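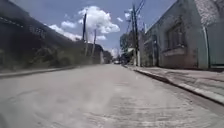
Residents' parking in Skamton: frequently asked questions

Last updated 27 February 2021

These answers cover the residents' parking scheme in the Noh and Halanico areas of Skamton. Streets outside those two areas are not part of the scheme and the old rules still apply there.

Who can apply for a permit?

Anyone whose main home is inside the scheme area and who keeps a car, van or motorcycle there. You can rent or own. Lodgers can apply if their name is on a bill or a tenancy agreement for the address. Second homes do not qualify, but you can buy visitor vouchers for them.

How much does a permit cost?

The first permit for a household is £44 a year. The second is £70. There is a limit of two permits per household. Motorcycles do not need a permit if they are parked in a marked motorcycle bay.

What do I need to send with my application?

One proof of address and one proof that you keep the vehicle. For the address we accept a council tax bill, a gas, water or electricity bill, or a signed tenancy agreement. For the vehicle, send the log book or the insurance certificate. Both must show your name and the same address. Mobile phone bills are not accepted.

I have only just moved in and my log book has the old address. Can I still apply?

Yes. Send the tenancy agreement or completion letter and we will issue a temporary permit for 19 days. Send us the new log book when it comes and we will change the temporary permit to a full one. The charge is taken once.

I have a company car.

Send a letter on headed paper from the company that owns or leases the vehicle. It should give the registration number, your name and your home address, and say that you have the use of the car. Pool cars that are kept by different people on different nights cannot be given a permit.

Does a permit give me a space outside my house?

No. It lets you park in any residents' bay in your own area. A Noh permit cannot be used in Halanico, or the other way round. There are 317 bays across the two areas, and at busy times you may have to park in a nearby street.

When do the restrictions apply?

The hours are on the sign nearest the bay. They are not the same in every street, so please read the sign even if you know the area. Outside the hours shown, anyone may park in a residents' bay without a permit.

Can I park on a street with no marked bays?

You can if there are no yellow lines and no sign telling you otherwise, and you are not blocking a driveway, a dropped kerb or a junction. Please do not park with wheels on the pavement. Bin lorries and fire engines need to get through the narrower streets at all hours.

How do visitor vouchers work?

Each voucher covers one vehicle for one day. Scratch off the day and month, write in the registration number in ink and put the voucher on the dashboard where it can be read from outside. Vouchers with pencil or crossings out are not valid. They come in books of ten and can be ordered with your permit or separately. They have no end date, so unused ones can be kept for next year.

Do carers need vouchers?

If you have regular visits from a carer or nurse, ask for a carer's permit. It is free, is tied to your address and can be used by any vehicle, one at a time. We need a short note from your surgery or care provider. Family members who provide care can use it too.

What about builders and removal vans?

Builders can use your visitor vouchers. If they need a bay kept clear, or want to put a skip on the road, you have to apply for a bay suspension at least two weeks ahead. A removal van may stop in a residents' bay while it is being loaded or unloaded. It should be moved once the work is done.

Do Blue Badge holders need a permit?

No. Show the badge and you may park in any residents' bay without a time limit. The clock is not needed in these bays.

I have changed my car. What now?

Tell us the new registration number before you park the new car in a bay. There is no charge. Permits are held on computer, so there is nothing to put in the windscreen. The old vehicle is taken off the permit the same day. For a hire or courtesy car, tell us the dates you will have it.

Can I get a refund if I move away?

Yes, for each full month left on the permit. Unused books of vouchers can be returned for a refund if none have been torn out.

Who runs the scheme?

Steltanent issues the permits and deals with questions and payments. Penalty notices are handled separately, and the address for appeals is printed on the back of the notice. Please do not send appeals to the permit office, as they will have to be posted on and you may miss the deadline.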